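Gripper trial bench: pre-start safety check, with my comments
Filled in by Esperanza Figueroa
February 29, 2020

Okay, same drill as last time. I go down the sheet, I tick or cross, and then I ramble underneath. If you only want the crosses, they're items 4, 9 and 13. The rest is me talking.

We're comparing two grippers on the front arm, the Flanik two-finger and the Brandão with the longer fingers, on kitchen-type jobs: bowls, boards, sliced stuff, a bit of liquid. The controller is the Grerklow on both runs so that at least one thing stays the same.

SECTION A: AROUND THE BENCH

1. Walkway clear on the operator side
OK. I had to shift one bag. It was mine, so no lecture.

2. Seating pushed back from the arm's reach before power-up
OK, with a comment. The white chairs migrate. I'd like a line on the floor, and I'd like everybody to pretend they can see it. Nobody sits beside a live arm, even if it's only "jogging a little bit".

3. Bench covering flat, no lifted edges
OK. The brown paper has held up way better than I figured it would! The blue tape grid is still where it should be and I ran my thumb down all the seams. If a corner comes up, replace the whole strip, please. Patches on patches end up as a ridge, and a ridge will catch a bowl.

4. Cables off the floor and tied
CROSS. The pendant leads are my main gripe. They wander all over the control table and then drop wherever they like. I've asked for clips (the stick-on kind, a bag of 100, they cost next to nothing) and until they turn up I want the slack coiled at the back of the table. Re-check before the afternoon run.

5. Frame bolts and crossbars
OK. Went round with the hex key. One was a hair loose on the second arm's side and I nipped it up.

SECTION B: STOPS AND PENDANTS

6. Emergency stop on each pendant pressed and released
OK, both. Press it with the arm moving slowly, please, and watch the arm while you do it. I know it's tempting to just click it and move on. I did that myself for most of September and felt pretty silly when I got caught.

7. Each pendant matched to its arm
OK, but only just. The two pendants look the same and they live on the same table, so this is the one I worry about. I'd put a big fat coloured tag on each, and a matching one on the arm. Until then, say out loud which arm you're about to move. It feels goofy for the first day and then it doesn't.

8. Speed limit set for trial mode
OK. Capped at 400 mm per second for both grippers. The Brandão folks would love us to go quicker and I'm sure it can, but I'm not comparing a fast one with a slow one and calling it a fair test.

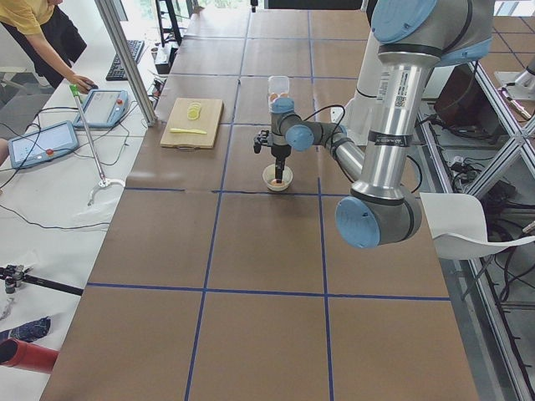 9. Gripper clearance over dishes
CROSS for the Brandão, OK for the Flanik. When the fingers go down into something shallow I want a gap left between the tips and the bottom of the dish, and with the longer fingers the taught height is too low. I slid a bit of card under and it wouldn't go. Re-teach that point, save it under a new name, and don't overwrite the Flanik one (ask me how I know).

10. Camera bracket tight and clear of the fingers
OK. It sticks out a fair way from the wrist, so anything tall on that side is a problem. Keep jugs and bottles out of the neighbouring squares. I'd trade a bit of camera view for a shorter bracket, personally, and I've put that in the wish list.

11. Cable loop at the wrist
OK. Turned the wrist through its full range by hand and the loop had enough give and didn't snag. Do this every time you swap grippers, not once a week. The Brandão's connector sits a bit differently and uses up some of the slack.

12. Mounting screws torqued and marked
OK. Paint marks all lined up. We're at 874 cycles on the Flanik since the last swap, and I'd said I would pull it and have a look at the finger pads when it got past 400, which obviously slid. My fault! Doing it at lunch.

SECTION C: WHAT'S ON THE BENCH

13. Blades
CROSS. We still have no written rule for knives, and we need one. My suggestion: a knife goes on the board before the arm is powered, it gets put there by one person, and it comes off only when the arm is stopped. No reaching in to straighten it. I don't care that the yellow one looks like it belongs in a lunch box, treat it as sharp.

14. Liquids
OK. Only a little in the bottom of the bowl, never more than that. Neither gripper is rated for a dunking, and I'd hate to find out which of them minds more. Wipe the fingers between runs. Dry cloth first, then the damp one, then dry again.

15. Food used in trials
OK, and this is the boring one, but it has to be said: once it's been on the bench it's waste. Nobody is eating it. Fresh slices for each set too, because they get tacky sitting out, and then the second gripper gets an easier time of it (or a harder one, depending on the job) and the numbers are junk.

16. Hand tools and reachers
OK. The green-handled grabber is for picking up things that fall on the far side of the arm, and only with the arm stopped. It's a good habit and I'm glad people are using it. Please stand it back where you found it.

SECTION D: PEOPLE

17. One operator at the controls, named on the board
OK. Whoever is on the mouse is the operator. If you swap halfway, the arm stops, you swap, and you do items 6 and 7 again. It takes a minute.

18. Loose clothing, lanyards, long hair
OK. Short sleeves are great. Lanyards go in a pocket.

19. Both arms live at once
Not applicable today. Front arm only, second arm parked and locked out. When we get to the two-arm passes I want a separate sheet, and I'd like to write it with somebody from Kumisness in the room, seeing as they did the layout and they know where the two reaches overlap.

GENERAL COMMENTS

So far I like the Flanik better for bowls and the Brandão better for anything flat, and that's purely a gut feeling, so don't go quoting me. The Brandão gets under a slice nicely. The Flanik is more forgiving if the bowl is a bit off its square. On the safety side there's not much between them, except the longer fingers want more headroom, and you can see from item 9 that we haven't given it to them yet.

The Grerklow has behaved. I do wish its warning tone was a different pitch from the "program finished" one. I've looked up twice now thinking something was wrong and it was only pleased with itself.

TO DO BEFORE THE NEXT SHEET

Clips for the pendant leads (item 4)
Coloured tags, pendants and arms (item 7)
Re-teach the low point for the Brandão (item 9)
Pull the Flanik and check the pads (item 12)
Knife rule, one page, on the wall (item 13)

Cleared to run with the Flanik only. The Brandão stays off the arm until item 9 is ticked and I've initialled it.

E.F.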